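Search minutes Go
Skip to content

Planning and Control Software Group – Minutes

October 19, 2022, Trokerwood, upstairs room

Present: Tamara Lungu (chair), Chutima Thongdee (minutes), the Ursu integration people by phone, two from perception.

Filed under: Meetings / Software / Two-arm cell

1. Last minutes

Accepted with one change. Item 4 said the new planner "works with both arms." Tamara asked that this read "has been run with both arms." Changed.

2. Planner release (Zandel branch)

Ursu reported that the branch is ready to merge. The log from the long run shows 3851 planning requests and no crashes. Tamara asked how many of those ended with the object where it was supposed to be. Ursu said the log does not record that. Tamara said that a planner that does not crash is a low bar and she would not merge on that number alone. Ursu said the old planner did crash, so the number does mean something. Both points noted.

There was a longer discussion of how requests are counted. A request that returns "no path" in under a second is counted the same as one that returns a good path. Chutima thinks a fair share of the 3851 are retries of the same request. The log has a retry field but it was left blank for the whole run.

Action: Ursu to fill in the retry field and rerun the summary. No merge until then.

3. Stacked objects

Perception wants to close the ticket on stacked objects. Their view is that the segmenter now splits the bamboo steamer into two tiers and that the grasp planner can take the yellow rim of the upper one. Tamara agreed that it can grasp the rim. Her objection is to what comes after. The planner treats the held tier as level from the moment the gripper closes, and with a one-sided grip on the rim the tier tilts. The collision check then runs on a shape that is not where the software believes it is.

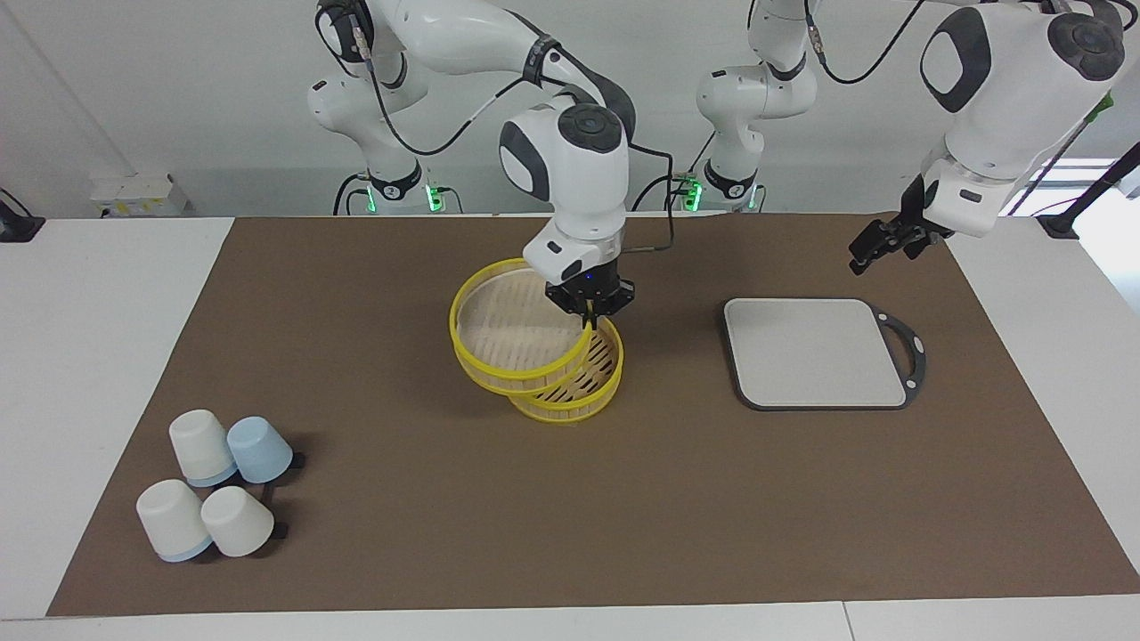
Perception said the tilt could be measured from the fixed camera and passed back to the planner. Asked how long that would take, they said the pose update lags by 12 frames at present, and that it is worse when two parts look alike, as the tiers do. Tamara said a correction that late is a record of the mistake – useful for the log, no use for the motion. Perception think they can cut the lag by tracking the rim color only. Chutima pointed out that this would fit the tracker to one object.

The cups were raised under the same item. The pose estimator still flips the open end and the closed end on cups lying on their side, mostly the white ones. Roka's offline tool reports 34 flips in the test set. Perception believe some of these are labeling errors. Tamara asked whether anyone had opened the labels to look. They had not.

Action: perception to check the 34 by hand before arguing about them. Ticket stays open.

4. Second arm

Ursu proposed that the free arm be planned at the same time as the working one, in place of the current scheme where it holds still in the air until called. They expect shorter cycle times. Tamara asked for the evidence. Ursu have a simulation, in which cables are not modeled. Chutima said the cables are the first thing she would model, given that they run on the outside of the arm. Ursu will add a padded shape around the links as a stand-in. Tamara doubts that padding will do it, as the loops change shape when the elbow moves, but has no better idea for now.

Agreed to try it in simulation only. Nothing goes to the cell.

5. Tooling

The Roka viewer still draws left and right from the viewer's side and the controller names them from the robot's side. This was first brought up in March. Two people have misread a trace this month. Ursu said it is a documentation problem. The chair disagreed and asked for it to be minuted that she disagreed.

Action: Chutima to rename the panels in the viewer to match the controller.

6. Demo request

Sales have asked for a clip with the words "fully autonomous" on it. Tamara will not sign that off while the start pose is set by hand. Held over.

7. Any other business

Disk on the log machine is nearly full. Old Zandel runs may be deleted once Ursu confirm they have copies.

Next meeting to be set when the rerun summary is in.

Tags: minutes, motion planning, perception, open tickets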